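Planner notes: the steamer task

I've spent most of October inside Grutier, our little motion planner, and I'm finally ready to brag a bit. The old version treated a clear lid as thin air. It would happily plan a path straight through the dome to get at a bun! Sharada fixed the perception side by having the depth filter flag anything shiny with a rim, and I rewrote the collision check so both arms share one map – no more left elbow arguing with the right.

We ran 158 lid-and-plate plans in simulation before going near the table, and 14 of them still stalled at the handle. I think that's my grasp scoring being too fussy, but Nithin blames the wrist limits (we have a bet on).

Buns under the lid, plate off to the right, both grippers open: 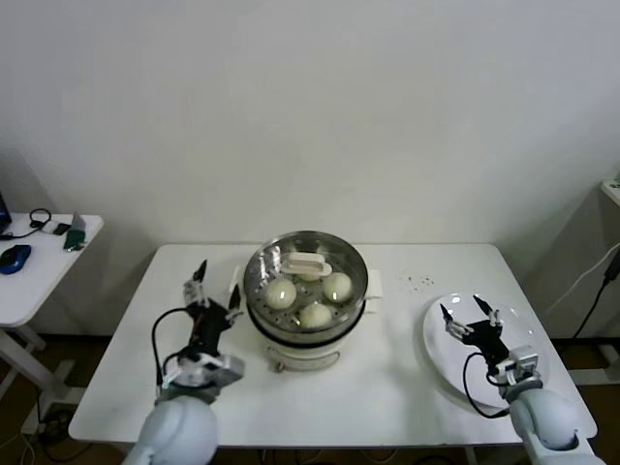

What's next

Tongs, probably. Also a replay tool, so I can scrub through a bad plan without rerunning the whole thing. If you want to try the branch, ping me or Sharada.

Related items
Haltamach logging, part two
Why we dropped the old grasp scorer

20 shares | 14 comments
Contact the Dimov newsletter | Back to top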